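17/03/2025

Measles clinic at the Grillmont hall again. The line was out the door by nine and we gave 89 shots before lunch. The county wants 400 done before it lets the school reopen. My arm is sore from my own booster.

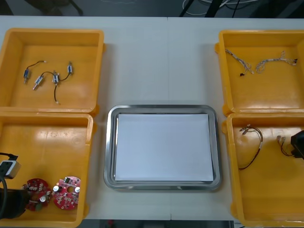

Andri Kälin thinks the school should have closed a week sooner, and said so twice on the phone tonight. He has two kids at home and no sitter. I told him the order runs 11 more days at least. Need to call Plundow about more doses.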